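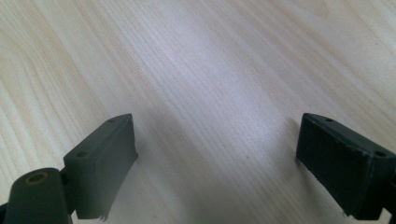
Senad Jurić refinishes tabletops for a living, and most of what comes through his shop in Fotusbridge is pale. Clients ask for it, he says, and then they find out what it takes to keep it that way.

"A dark top hides a ring for years. A pale one shows it the same evening," he said. "So the finish has to do more work, and it has to do it without adding color."

The shop handles worktables for schools, studios and small offices. Jurić strips the old coating with a scraper first and goes to the sander only when the surface is flat enough to read. He starts at 100 grit and stops at 182 strokes of nothing in particular, a joke he makes to apprentices who ask for an exact number. The real test is a low lamp set at one end of the top. Scratches that run across the grain throw a shadow. When there are no more shadows, he changes the paper.

His colleague Justinas Pētersons takes over for the coating. He prefers a hardwax oil on tables that will be worked at every day, and a water-based varnish on those that will mostly be wiped.

"Oil can be repaired in one spot," Pētersons said. "You sand the mark, you put oil on the mark, you buff it. With varnish you usually have to do the whole surface or you see the edge of the patch."

The drawback is yellowing. Plain oil on pale wood turns it warmer by a visible step, and Pētersons corrects for this with a first coat that carries a small amount of white pigment. He spreads it with a plastic blade, waits, and takes off everything that has not gone in. Too much left on the surface dries cloudy, and the pores fill unevenly.

He keeps the room at 65 degrees Fahrenheit and holds the humidity near 50 percent. In November, when the heating comes on, he moves the coating to early morning to get the same open time.

I asked both men what damages these tables most. Jurić named hard objects dragged across the grain. Pētersons named wet cloths left folded overnight. Neither was worried about hand tools being used over the surface, provided they are set down flat and lifted to be moved.

"A dent from something set down is nothing. You put a damp cloth and an iron on it and the fibers come up," Jurić said. "A drag mark has cut the fibers. There is nothing left to come up."

For a recent order from Vaher, a studio in Stendivberg, they rounded the long edges slightly before oiling. A sharp edge holds almost no finish and is the first place to turn gray. Pētersons put an extra coat on the end grain, which drinks more than the face does.

Maintenance is left to the owner. The shop sends a sheet with each table: dry dust first, then a cloth wrung out well, then a dry cloth. Re-oiling is once a year for heavy use. Scouring pads are ruled out.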